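Speaker notes, Tyra Grønli
Collecting examples for the Lamberg tray task
August 18, 2019

Slide 1. Say hello, thank Sigrun Westerberg for the slot. Fifteen minutes, questions at the end.

Slide 2. Two arms, two trays, all in simulation. Start with the layout and point out which arm is which: the robot's right arm is on the left of the screen. People mix this up every time. 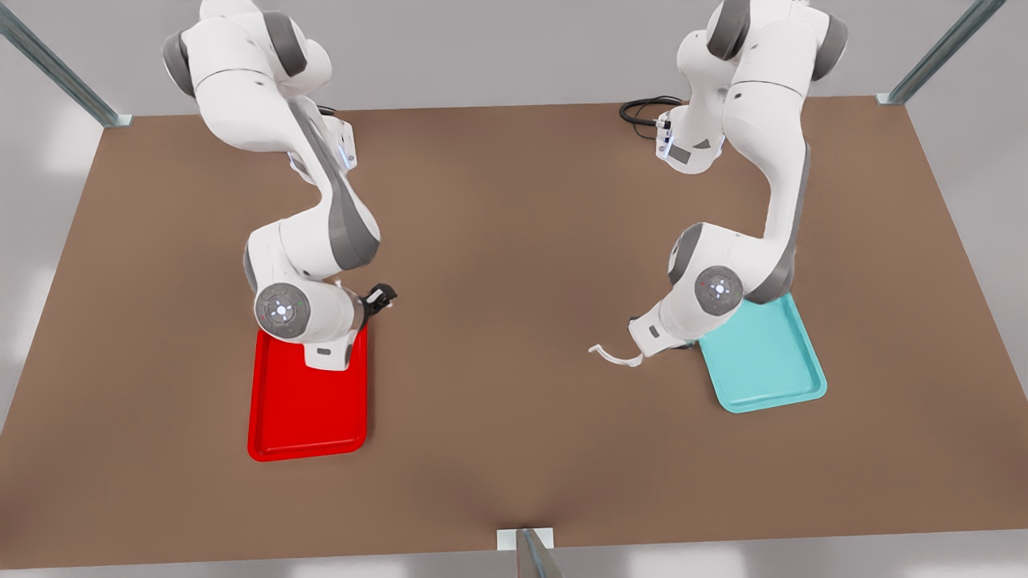 Fig. 1. Simulated bench, red tray under the right arm, teal tray by the left.

Slide 3. How we gather. An operator drives both arms from start to finish and we save the whole run. Target is 2000 runs. First batch was 400. We threw out 187 of those, mostly for long pauses halfway through. Don't rush this slide, the Fevesard people will want the numbers.

Slide 4. What the learner gets. It also has a close view with the fingertips in it. Mention that the tray is turned a few degrees here and that we vary the angle between runs.
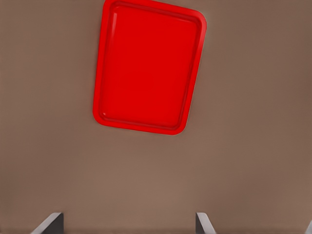
Fig. 2. Close view: red tray, empty, gripper fingers open.

Slide 5. Labels. Each run gets one line of text and a pass or fail. Two people mark it separately. They disagreed on 116 runs, so we rewrote the marking sheet in January.

Slide 6. Next: more tray angles, then a second table colour. Leave the Hirnix question for the end.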